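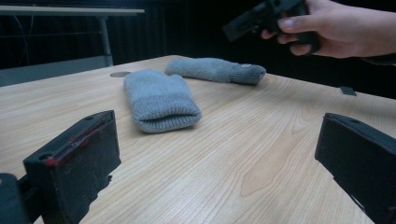 3.2 Load order and save-file drift

The save format used by Truvano stores each installed mod as a numbered entry in a header block. The number is given out when the mod is first loaded and is kept for the life of the save. Objects placed in the game world refer to their parent mod by this number only, without the mod's name or version. If a player removes a mod and later adds another, the freed number may be handed to the newcomer, and every object that still carries the old number is then read with the wrong table. We call this effect save-file drift.

Drift differs from an ordinary crash in that the game continues to run. A fence segment may load as a lamp, or a shop may open with the stock list of a different shop. Løken and Roussel, working from player reports alone, treated these cases as graphical errors. Our reading of the header suggests that they are errors of reference, and that the graphics code behaves correctly given what it is passed.

To test this, we built saves in the Fusville map with three mods installed and no other changes to the base game. Each save was loaded, left to run for two in-game days, and written back to disk. The middle mod was then removed and the save loaded again. In the control condition the mod was put back before the second load. Header blocks were compared byte by byte before and after each step, and the object table was exported to plain text with the Golob reader.
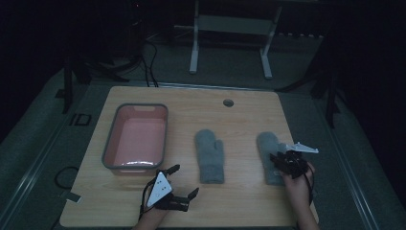

Figure 2. Light wooden tabletop with an empty tub, pink inside with a grey rim, and two grey knitted mittens.

In the control condition the headers matched on every load. In the test condition the freed number was kept empty until a new mod was added, at which point it was reused at once. The order in which mods appeared in the launcher had no effect on this. The order of files on disk did, but only when two mods were added in the same session – the one read first took the lower number.

The July patch from Nudalov added a check that warns the player when an entry is missing. The check looks for gaps in the header and does not compare names, so a gap that has already been filled passes without a warning. Saves made before the patch are not rewritten unless the player saves again by hand. Autosaves keep the older header.

A simple repair is possible when a clean backup exists. The old header can be copied over the new one, provided that no objects from the newer mod have been placed. Where such objects are present they must be deleted first, or the two sets will share one number. We did not attempt to repair saves with over five removed mods.

Search this site
Enter keywords
Go

Related items
3.1 Structure of the header block
3.3 Effects of autosave on mod numbering
Reading object tables with Golob
Appendix B: Test saves for the Fusville map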